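**December, 4:40 pm, bench two**

Episode list for the Kontogiannis kids' series is finally in one sheet! 2,308 rows once you count every clip, song and alternate-language intro, which is a lot more than I was promised over coffee. Pulled it from the Allemo export, and of course the codes are a mess – half say season first, the other half have the season tacked on the end with a stray letter.

Wrote a quick script to sort them into one pattern. It got through the first 400 happily and then fell over on a title with three exclamation marks and a colour name in brackets. Fixed that, ran it again, went to put the kettle on.
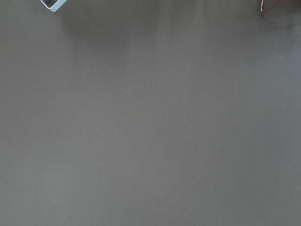 **Notes / Metadata**

So the song titles are the real headache. The show reuses the same tune under different names (the tidy-up song has five that I've found so far) and Storent treats every one as a new work. I've merged the ones I'm sure of and left a query in the comments column for the rest. Please don't merge any more without listening to them first, the counting song and the puddle song sound near identical for the opening few bars.

597 rows still have no air order. I tried matching on production code, but the holiday specials were made early and shown late, so that's hopeless. Going with the order on the old disc sleeves for now and marking those rows yellow.

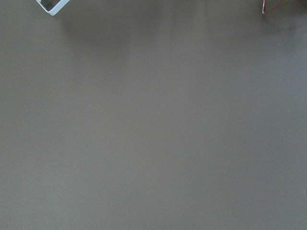

*Tabletop, with a bit of something white up top.*

Hastix import next. Their template wants the synopsis in under a paragraph and won't take curly apostrophes, so every "Who's" and "Let's" needs cleaning up. I did the first season by hand like a goose before remembering find and replace.

Still to do: the pilot has two titles and I can't tell which one went to air. Leaving both in. Backup of the sheet is on the shared drive, in the folder with the old name.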